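Brivon Puck Rebounder 4 - Training Aid
Grirnuno Hockey Supply

Pass it, get it back, shoot. Works on ice, on shooting tiles, on a smooth garage floor. Four bands, one per side, so four skaters can run it at once without waiting in line. Good for one-timers, backhand recieving, quick hands in tight.

Steel frame, rubber feet with spikes under for ice. Swap the feet out before you bring it inside, the spikes will chew up a floor. Weighs 25 lb. Stays put on normal passes, will slide if you slap it from close up. Dont do that.

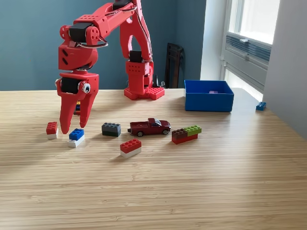
Red arm on a light wooden tabletop.

Bands are rated for 2,000 passes each, then they get soft and the puck comes back slow. Replacements are the Khokhar band, sold in pairs. The old Lemgate bands do not fit this model, the hooks are narrower. Please check before you order, we get a lot of those back.

In the box: frame, 4 bands, rubber feet, spike feet, hex key. No pucks.

Warranty 90 days on the frame. Bands not covered. Keep your receipt.

Shipping: ground only, too heavy for the flat rate box. Teams ordering more than one, email Danish Malik at the shop for the club price, put the rink name in the subject line.

Color: black only right now. White frame back in October.

Smaller kids (mites, first-year squirts) - loosen the bands one notch, otherwise it comes back to hard.

Page updated 29 May 2022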